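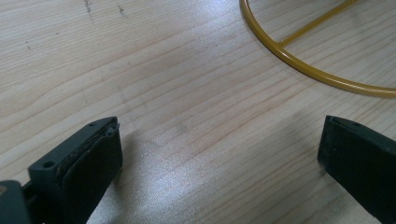

The pale tabletop, with the light across the grain.

Posted in: Grant Reports > Reading and Libraries

Brusbridge Reading Rooms: progress report to the Whiteley Fund, second period

You asked for a frank account of how the grant is being used, and what follows is less cheerful than the first report. The rooms are open, the books are on the shelves and people are coming in. Whether the scheme does what the application said it would do is another matter, and I don't think the figures we have so far can settle it.

Visits

We recorded 700 visits in the period. The application promised growth, and this is growth on paper, but I would ask you to treat it with care. The door counter counts the door. Somebody who comes in to ask when the bus goes is a visit, and so is the same person coming back for their umbrella. The sign-in sheet was meant to correct for this and has been filled in patchily, with two whole weeks missing in December.

Loans are a better guide. There were 200 over the same period, most of them crime novels and large print. Children's loans were poor outside the school holidays. The first report put this down to the weather. I doubt it. The school closes its gates at quarter past three and we open the children's corner at four, by which time most families have gone home. We have asked to move the hour and are waiting to hear whether the staffing budget will stand it.

The Dernetti collection

The donated Dernetti books were described to us as local history. A fair number are, and the parish maps and the two mill account books are worth having. The rest is mostly bound magazines, several runs of them incomplete, and a long shelf of motoring annuals. Cataloguing was budgeted on the basis that everything would be kept. I would rather stop, weed the boxes and spend the remaining hours on the part that readers ask for. Your agreement to this is needed before we go further.

Software

Trorico was chosen for the catalogue before I took over the project, on the strength of a demonstration. It lends and returns books without trouble. Reservations are a different story: a reader who reserves a title at one room isn't told when it arrives at the other, so we ring them. The supplier says this will be put right in the next release. We were told the same about the last one. I have not included the upgrade in the plan and would advise against paying for it until someone has shown it working with our own records.

Sunday opening

Six Sundays were tried. The first was busy, helped by a cake stall outside, and the others were quiet. The survey found that 80 per cent of those asked were in favour of Sunday opening, but we asked people who were already in the room on a Sunday. I have left that number out of the summary table. If the fund wants a proper answer, the question should go out with the parish newsletter and reach people who don't use us at all.

Spending

Furniture and shelving came in under budget, heating over. The underspend on the first nearly covers the second, though it shouldn't be read as good management, as the heating estimate was copied from a smaller building. A corrected estimate is in the revised budget sent separately.

Next period

- Move the children's hour, if staffing is agreed
- Weed the Dernetti boxes before any more cataloguing
- One sign-in sheet for both rooms, checked weekly
- No further Sundays until the newsletter replies are in

I would also suggest that we drop the "community wellbeing" measure from the reporting form. We have no means of measuring it, and last time the box was filled in with a quotation from the comments book.

Related items
Brusbridge Reading Rooms: first progress report
Whiteley Fund: notes for grant holders
Giving books to a local collection: what we can take
Mobile library stops: changes to the winter timetable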